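Wooden coat rack leans once there's a bag on it. Fix it or bin it?

Asked in Home and Storage

Hi all, hoping someone handy can help. We've got one of those timber coat racks, the single pole kind with short pegs sticking out at different heights and splayed legs at the bottom. It's a Nerham, I paid $126 for it and I really like the colour! It lives in front of our brick wall on a plank floor. With a couple of hangers on it it's fine, but put a bag with anything in it on a middle peg and the whole pole tips over to that side. I've tightened everything I can find underneath. Is it the floor, the legs, or just me expecting too much?

The coat rack by the bricks:

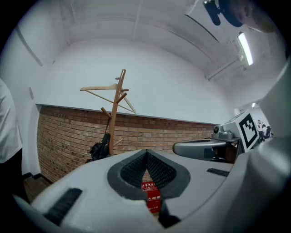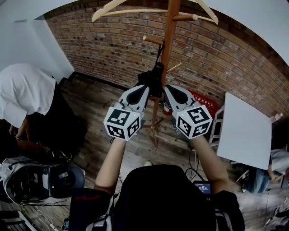
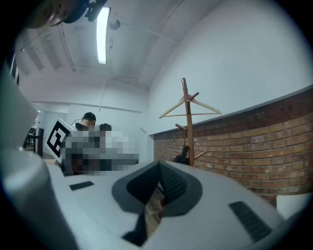

Woswood, Jun 28, 2026

Forgot to say, I can't screw anything into the brick (rental), so please no wall hooks. Also the fire extinguisher stays where it is near the base, so moving the rack further along only gets me so far.

3 answers

Answer from gallardo_shed (marked helpful by 8 people)
Had the same grief with mine. Take the bag off and give the pole a gentle wiggle down low. If the pole moves and the legs don't, it's the joint, and tightening the legs till the cows come home won't help. Pull the pole out, clean off any old glue, fresh wood glue, back in, and leave it overnight standing dead straight (I used a spirit level and a lot of swearing). If the legs move too, one of them is probably sitting over a gap or a low board. Turn the whole rack a bit at a time until it stops rocking, then stick felt pads under whichever foot still needs it. After that, hang the bag on a peg that points out over a leg instead of between two. Made a massive difference to ours.

Answer from tidyish
Just get a Bredamia, they're heavier in the base. Mine has been good since November.

Answer from plumcoat
Second the glue! I'd also put something on the opposite side to even it out, a winter coat is plenty. And empty your bag once in a while, mine had 128 receipts in it, yes I counted.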